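The Tullbridge Guild keeps its winter exhibition open through the last Sunday in December, and visitors this season will find something other than bed quilts on the long wall. The guild has given the space to mending, a branch of needlework that its members have practiced for years and seldom shown.

The exhibition was organized by Mererid Bowen, who teaches hand sewing at the Craddock Institute. She invited members to submit one repaired garment each, together with a written account of the stitches used. The response exceeded the available hanging space, and 200 pieces were accepted. 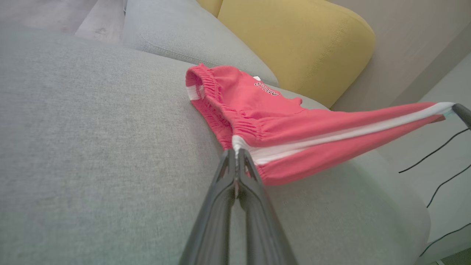 Most are ordinary household clothes. Ifor Penry contributed a work shirt with darned elbows, executed in a plain weave so fine that the repair can be found only by touch. Ovidiu Ursu chose the opposite course and patched a canvas jacket in bright wool.
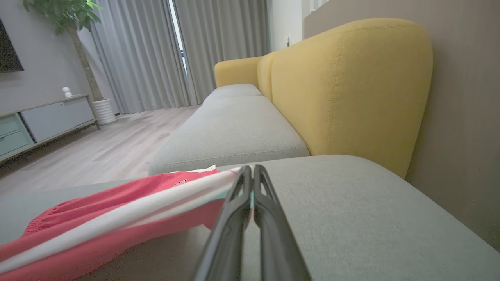
Elastic receives particular attention in the accompanying workshops. A waistband that has lost its stretch is among the most common reasons a sound garment is discarded, and the replacement requires little more than a seam ripper and a bodkin. Lightweight cloth calls for some care: on a piece such as the coral-red one with the wide white stripe, the gathers must be spaced evenly before the casing is closed. Participants are asked to practice on scrap fabric first.

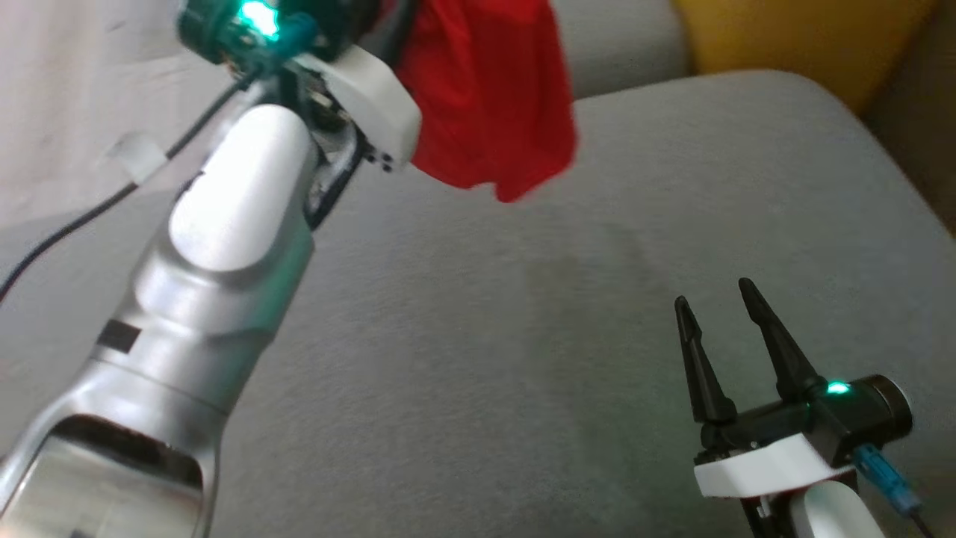 Heikki Väisänen will lead the final session, devoted to buttonholes. Registration is handled at the guild office, and thread is provided.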